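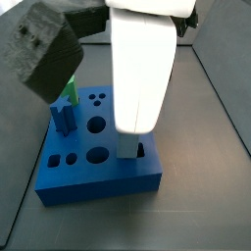 3.2 Block, pegs and table layout

Shape-sorting tasks are often reported with very little detail about the block itself. A reader is told that pegs were matched to holes, and perhaps how many trials were run, but not where the holes were or which ones sat close together. We found in earlier work at Jarkolham that this matters. Two sorters with the same set of shapes can give quite different error patterns when the holes are moved around, so we describe ours in some detail.

The block is a thick solid slab in royal blue with straight vertical sides and a flat, matte top. The top is one single color, and no hole is marked with a colored rim or a label. A peg can therefore be matched only by its outline and its size. We chose this block over the two-tone version used in the Jerkovside pilot, where the contrast between the top and the sides made it easier to judge the front edge but also drew attention away from the holes.

Round holes make up much of the layout. Three small ones form a tight triangle near the back center, and two large ones follow in a column down the middle, the one nearer the front being slightly wider. Another small round hole is set toward the front left, directly beside a rounded square. The round holes allow a kind of error that a sorter with one hole per shape does not, namely the right shape at the wrong size. We scored these separately from shape errors. The difference between the two large holes is small enough that it has to be checked by trying the fit, and in scoring we did not treat a first attempt at the neighboring large hole as a full error.

The narrow rectangular opening was the hardest target in the pilot. A long thin outline leaves little room for a peg that is turned even slightly, and the peg hides the opening as it gets close. Turning was scored as a third type of error, apart from shape and size, and was counted only when the peg had already been brought to the correct hole.

The star peg is the same blue as the block. This was kept on purpose, so that color could not be used to tell a peg already standing in the block from the block's own surface. The points of the star run the full height of the sides as ridges, with grooves between them that look darker than the upper faces under our lighting. The green peg stands taller than the star when both are upright toward the back, and it is easy to pick out from the blue. Pegs of both kinds, matching and contrasting, were used in all 4 layouts.
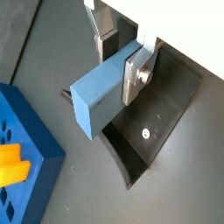

The table surface is a plain medium gray with no pattern. A black recessed tray is set into it, and its position was kept the same for the whole study. Small hardware was allowed to stay on the tray floor between trials, and we did not wipe the tray out or brush down the tabletop during a session. White specks on the gray surface were left as they were. In the October sessions we had cleaned everything before each trial, which added roughly 30 seconds every time and made no difference that we could find in the scores.

Eimear Hanrahan drew up the final layout sheet, and it was fixed on 04/11/2025. Changes proposed after that date were put off to the follow-up study. The sheet gives the block's place on the table, the direction it faces, and the order in which pegs are presented. In total, 1,801 placements were scored with the Dano form, which has one line per attempt and a free text field for anything the three error types do not cover. The most common entry in that field was a peg left resting on the rim of a hole. Following Haddad, we treated such a peg as not placed, whether or not it was above the correct hole.

Figure 3. Royal blue sorter block on the dark gray tabletop, with the star peg upright in the back-left area, the green peg behind it, and a pale blue-gray rectangular peg just above the top surface.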